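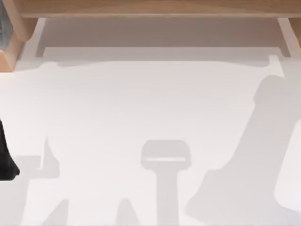
What is the Pluten Scholars Week? It is a residential summer program in Mornville for high school students going into their junior or senior year, built on debate, local government and a great deal of walking.

4 min read

The Pluten Scholars Week is run by the Pluten Foundation, which has its office above a bank in Mornville and has never explained its name to anyone's satisfaction. The program takes 98 students a year, divided into seven houses of 14. Each house is named after a river, including one that was later found to be a canal.

History

The program was started by Tomoyo Noguchi, a civics teacher who felt that student government at her school consisted mainly of choosing a prom theme. The first session had 16 students, lasted four days and ended with a mock city council that failed to pass a budget. Noguchi described this in her report as "highly realistic." The week was extended to seven days the following year, and the budget passed on the last evening, after dinner had been delayed.

Saodah Subramaniam, a member of that first group, became director when Noguchi retired. She dropped the blazer requirement and added the Šimko Debate, a closing event in which each house argues a position drawn from a hat. The hat belonged to the debate's original donor, a Mr. Šimko, and is kept in a glass case for the other 51 weeks.

Selection

Applications open in January. Students submit a transcript, one teacher recommendation and an essay of exactly 555 words, a limit the foundation enforces with more enthusiasm than it brings to most of its rules. Essays of 554 words are returned. Past prompts have included "Describe a rule you would keep" and "Who should own the sidewalk?"

Tuition is $2,000, covering room, meals and a tote bag. Partial and full aid is available, and the aid form is longer than the application.

Program

Mornings are given over to seminars and afternoons to visits, usually the county courthouse, the water plant and the Drillik Library, where students handle zoning maps and are asked not to lean on them. Evenings are set aside for house meetings. These are officially for reflection.

Reception

Former participants tend to praise the water plant. Critics have said that the week favors confident talkers, and in response the foundation introduced a written round to the Šimko Debate. The confident talkers have done well in it.

This article was last revised on March 29, 2024.

12 shares
3 comments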